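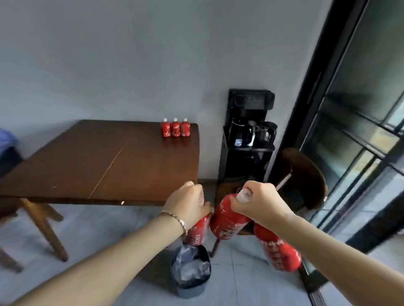 Large red plastic bottles over a small wastebasket.

Wuseta to bring refill service for cleaning products to 40 neighborhood shops

Gebru, September - Wuseta, the household supplies cooperative, announced on Thursday that it will start a refill service for dish soap, laundry liquid and floor cleaner in 40 neighborhood shops in Gebru and the villages on its east side. Customers will be able to bring any clean plastic or glass bottle from home, fill it at a counter and pay only for the weight of the liquid.

The service has the name Fliller. It was tested since last spring in two shops, one near the central bus station and one in the Old Mill district. During the test, 1150 households registered for a refill card. Wuseta had expected a smaller number, and in the first weeks the shop at the bus station had to order extra laundry liquid two times.

"Many people told us the same thing when they came to the counter," said Urszula Szulc, managing director of Wuseta. "They were keeping empty bottles under the sink for years and they did not like to throw them away, but they had no use for them. We wanted to give them a use which is simple and which costs less money than a new bottle."

How the service works

The customer puts the empty bottle on the scale and the shop assistant records its weight. The bottle is then filled from a large drum which stands behind the counter, and it is weighed a second time. A label is printed with the name of the product, the date of filling, the list of ingredients and the safety instructions. The label must be put on the bottle before the customer leaves the shop.

Bottles which were used for food or drink are not accepted, even when they are washed. Wuseta took this decision together with the shop owners, after a discussion with parents in the Old Mill district. Customers who have no suitable bottle can take one from the return shelf at no cost. The bottles on this shelf were brought by other customers and they are washed at the Wuseta depot.

A refill is 15 percent cheaper than the same product in a new bottle. The price will be the same in all participating shops and will be written on the front of the drum. There is no minimum quantity, but a single refill can not be more than five liters.

Four products will be available at the opening: dish soap without perfume, dish soap with lemon, laundry liquid and floor cleaner. A fabric softener is planned for next year if the shops ask for it. Bleach and drain cleaner will not be sold in this way.

Small shops come first

Wuseta chose to work first with small shops and not with the supermarket chains. According to Gebremedhin Ambaye, who is responsible for shop relations, the reason is mostly practical.

"A small shop has a person at the counter who knows how the scale works and who can answer a question about the label," said Mr. Ambaye. "In a big store the customer is often alone with the equipment. We may speak with the bigger stores later - we are not against it - but at this moment we do not have enough people for the training."

Each shop receives the drums, the scale and the label printer on loan. The shop owner pays for electricity and gives a space of 2 square meters, which should be away from food shelves and from direct sun. Staff training takes one morning and is done in the shop before opening hours. Drums are exchanged once per week by the same truck that already brings the ordinary Wuseta orders, so no additional route is necessary.

Abrehet Abdella, owner of the grocery shop in Old Mill where the test took place, said that the first month was not easy. The old printer made labels which lost their ink when they touched soap, and some customers waited a long time on Saturday mornings. The printer was replaced in May. She also moved the counter closer to the entrance, so that the line for refills does not mix with the line for the cash register.

"Now it goes well," said Ms. Abdella. "People come for soap and they buy also bread. I would like to have a second scale for Saturday, and I have asked Wuseta about this."

Wuseta confirms that shops with many refill customers can ask for a second scale from November.

Information for schools and residents

Together with the opening of the service, Wuseta will offer a short program about household packaging for the upper classes of primary schools. The program was prepared by Amanuel Gashaw, a former science teacher. Pupils look at the packaging which is collected at home during one week, sort it by material and discuss which items could be used one more time. The lesson materials are free and can be ordered by any school in the region, also by schools where no Fliller shop is near.

Residents who want to know if their bottle is suitable can ask in any participating shop. In general, a bottle should have a cap which closes well and an opening wide enough for the filling nozzle. Bottles with cracks will be refused. Spray bottles are accepted when the spray head can be removed.

Refill cards from the test period stay valid and do not need to be exchanged. New cards are free of charge and are given at the counter. The card holds the weight of up to three bottles, so the empty weighing can be skipped at the next visit.

Opening dates

The first group of shops starts at the end of September, the others follow before the winter holidays. A list of addresses with opening hours will hang at the Wuseta depot and in all participating shops. On the opening day of each shop, a Wuseta employee will be present from 9 a.m. until noon to help customers with their first refill.

About Wuseta

Wuseta is a cooperative which supplies independent shops in the Gebru region with cleaning products, paper goods and kitchen items. It is owned by its member shops. Fliller is its first service that is sold under a separate name.

Press contact

Nahom Derese, Communications, Wuseta
Interviews can be arranged in English, Amharic and Polish. Journalists who wish to visit the shop in Old Mill are kindly asked to announce their visit one day before.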